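Keep the Branch Libraries Open on Saturdays

The council in Polis votes this month on whether to close the four branch libraries on Saturdays and move the staff hours to the main building downtown. The plan would save 126 thousand dollars a year. I think it is a bad plan, and I have used the Delent branch long enough to say why.

Weekday hours at the branches run from ten to five. Most people who work cannot get there in that window. Children can, if there is an adult free to bring them, and retired people can. Everyone else has Saturday. Take that away and the branch is closed to them in practice, whatever the sign on the door says.

The report behind the plan gives visit numbers for August. Delent had 900 visits on its Saturdays that month and 2414 for the month as a whole. The report calls the Saturday number weak. I read it the other way. One day out of six brought in more than a third of the visitors, and that was in August, when school is out and half the neighborhood is away.

The report also says that people who want a Saturday library can go downtown. The Flomau bus runs once an hour on weekends. A round trip with two kids and a bag of books takes most of a morning, and the fare adds up if you do it every week. Parking downtown is paid until six.
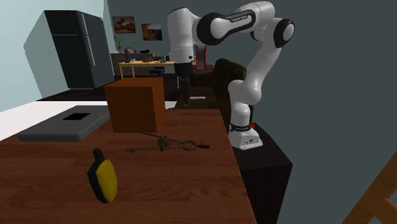 Would one central library with longer hours serve the city better than four small ones? For people who live downtown it would, but most of the cardholders live closer to a branch and would borrow less if the branch were shut when they are off work.

I don't claim the branches are run as well as they could be. The Sjöberg branch opens on Monday mornings, when hardly anyone comes in. The summer reading sign-up is done on paper at every desk and then typed in again downtown. Returned books go to the main building to be sorted and come back to the same shelf three days later. Each of these costs money and could be fixed before anyone touches Saturday.

Moving the Monday morning hours would be the simplest change. It would not cover the full amount, and I would support a small rise in the meeting room fee to help with the rest. Groups that book the rooms pay very little now, and the ones I have spoken to said they would pay more to keep the building open.

A petition with 511 names went to the council clerk last week. The names came from all four branches, and the sheets are still out at the Delent desk for anyone who has not signed. Written comments are accepted until the day before the vote.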